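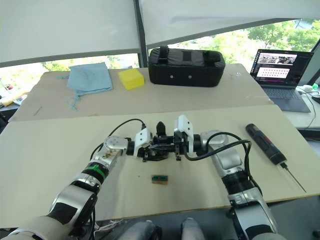
The two-arm bench at Staltness, with the grippers over the small component and the screwdriver lying to the right.

THE HOLD

Report on the delay in the Rudus planner, submitted by Itziar Peñalver, Reviewing Engineer

Section One. Terms of the review

The undersigned was asked by De Luca to visit the Staltness laboratory and find the cause of a delay in Rudus, the motion planner that the laboratory maintains under contract. The delay had been reported by the customer, Brilier, in December. It was described in the customer's letter as "a hesitation." The contract allows for latency, jitter and timeouts. It has no clause on hesitation, and the undersigned was instructed to decide which of the three was meant.

The laboratory received the undersigned with courtesy. A desk was provided, along with a login that worked on the second day. Dr. Macarena Echevarría, head of the planning group, made the source code and the run logs available in full. Terence Hebden, who looks after the perception code, was assigned to answer questions. He answered all of them except one, which is dealt with in Section Four.

Section Two. The delay

Rudus takes a task written as a list of goals and produces paths for both arms. It checks each path against a model of the bench and sends the path to the controller. In the screwdriver task, one arm takes up the tool, turns it upright, confirms its angle with the wrist camera and carries it to the work. The delay occurs after the angle has been confirmed and before the carry begins. At that point the planner has a valid path, the controller is ready, and nothing moves.

Over 100 recorded runs, the delay was absent in most. Where it was present it had no fixed length. The longest was 14 seconds. In no run did the planner report an error during the delay, and in every run it went on to finish the task. The customer's letter made a point of this. The customer said its staff would have found a failure easier to live with.

The first explanation offered to the undersigned was network load. The second was the solver, which may take longer on some paths than on others. Both were tested. The laboratory ran the planner on a separate machine with no network connection, and the delay remained. The solver times were then printed to a file, and the solver was found to be done long before the arms moved. Mr. Hebden offered a third explanation, which was that the arm was thinking it over. This was entered in the notes at his request.

Section Three. The code

Rudus was begun by Evander Rutherford. He wrote the larger part of it over five years, and he left the laboratory before the present contract was signed. No one who spoke to the undersigned gave a reason for his leaving, and the question lay outside the terms of the review. His name remains at the head of almost 230 source files. His comments are short and mostly concern units.

The step between confirming and carrying is handled by a function named settle. Its stated purpose is to let the tool stop swinging before the arm moves. It reads the force sensor and waits for the reading to become steady. This takes a fraction of a second and is good practice. The function then calls a second function, named regard, which lives in the perception code and takes the wrist image as its only input. The comment above regard reads, in full, "returns when ready."

Mr. Hebden stated that he had inherited regard, had never changed it, and had believed it to be a check for blur. The undersigned had believed the same on a first reading. It isn't a check for blur. It masks out the tool and the fingers, which is to say everything the wrist camera is there to look at, and it works on what is left.
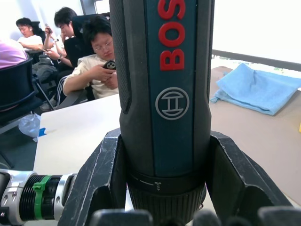
The function regard searches the remaining part of the image for people. For each person found it estimates the direction of the head. If there are no people, it returns at once, and the carry begins. If there are people, it returns when at least one of them has raised their head toward the arm. The undersigned asked for the function to be run step by step with the screwdriver clamped upright between the two fingers, red letters toward the camera, and four people seated in the chairs beyond it. The man in glasses and the cream-colored shirt had his head bent over his phone. The man in the white T-shirt, with the earbud, was also looking down. The function marked each of these as "away" and did not return. Dr. Echevarría, who was standing by the laptop, said aloud, "It is waiting for one of you." When a head came up, the arm moved off with the tool at its normal speed.

The test was repeated until the result was beyond doubt. It was then repeated twice more, which was not needed. By that time people had come in from the corridor, and the function returned immediately on each run, there being no one in the room who was looking anywhere else.

Section Four. Purpose

The undersigned considered whether the function was a safety measure. A rule that a heavy arm should not move until the people near it are paying attention would be reasonable. The laboratory's safety file was examined and contains no such rule. The bench has its own stop circuit, which does not depend on Rudus. Further, a safety rule would require every person present to be looking, and would apply to every movement. The function asks for one person only. It is called in one place only, at the moment when the tool has been picked up, stood on end and found to be straight.

The question Mr. Hebden did not answer was why anyone would write it. He said that he would prefer to show the undersigned something, and brought from a cabinet the bound notebook in which early runs had been recorded by hand. The entries were made by Purificación Paredes, at that time the laboratory's technician and since retired. For a long period they record failures. The tool was dropped, or gripped by the chuck, or raised at a slant and set down again. One entry reads "picked up the table." Mr. Rutherford was present at all of these runs. Ms. Paredes was often the only other person in the room, and it is clear from the entries that she had other duties at the same time.

The entry for the first successful pick is brief. It reads: "Upright and steady. E. says it worked. I was on the telephone and did not see. He ran it again for me but it fell."

The next change to the planner, in the laboratory's own version history, is the addition of regard.

Section Five. Correspondence

With the consent of Dr. Echevarría, the undersigned wrote to Ms. Paredes and asked whether she recalled the matter. Her reply is dated 3 Mar 2018 and is placed in the annex. The relevant part is given below.

"I remember the afternoon very well. After that day it always stopped with the tool held up and I took it for slowness in the machine. I got into the way of looking over when the motor noise stopped, and then it would carry on. I would say 'very good' and go back to what I was doing. I said it to the machine, I suppose, though Evander was generally the one who thanked me. He never told me it was waiting. I should not like you to take it out on my account, but I should not like you to leave it in on my account either. Please tell me what you decide."

A letter was also sent to the last known address of Mr. Rutherford. No answer had come when this report was closed.

Section Six. Findings

The delay is a condition in the software, placed there on purpose, working as written, and not recorded in any document supplied to the customer. It is none of the three things named in the contract. The nearest is a timeout, but a timeout would end by itself, and the undersigned found nothing in regard that would cause it to do so. On a bench where people were present and no one ever looked up, the arm would go on holding the tool until the power was turned off. The 14 seconds reported above is therefore a fact about the people in the room and should not be quoted as a property of the planner.

Section Seven. Recommendations

The call to regard should be removed from settle in the version delivered to Brilier. The customer should be told that the cause was an undocumented check in the perception code, and that the check has been taken out. The undersigned does not consider that more need be said to the customer, but has no objection if the laboratory wishes to say it.

The laboratory's own copy is not covered by the contract. Dr. Echevarría asked what was recommended for it. The undersigned replied that a function without a timeout was poor practice, and that one should be added. Dr. Echevarría asked how long it should be. After some discussion, in which Mr. Hebden took part, the value was left to the laboratory.

Note added before filing. The changed version was delivered and accepted. Mr. Hebden reports that the customer's complaint is closed and that the carry now begins as soon as the angle is confirmed. He reports also that a comment has been added above the function in the laboratory's copy, giving its inputs, its output and the name of Ms. Paredes, and that the timeout has not yet been set. The undersigned returned to Staltness to collect the signed papers and waited for them at the bench, where a run was in progress. The arm lifted the screwdriver, turned it upright and stopped. The undersigned was reading at the time, and looked up.

I. Peñalver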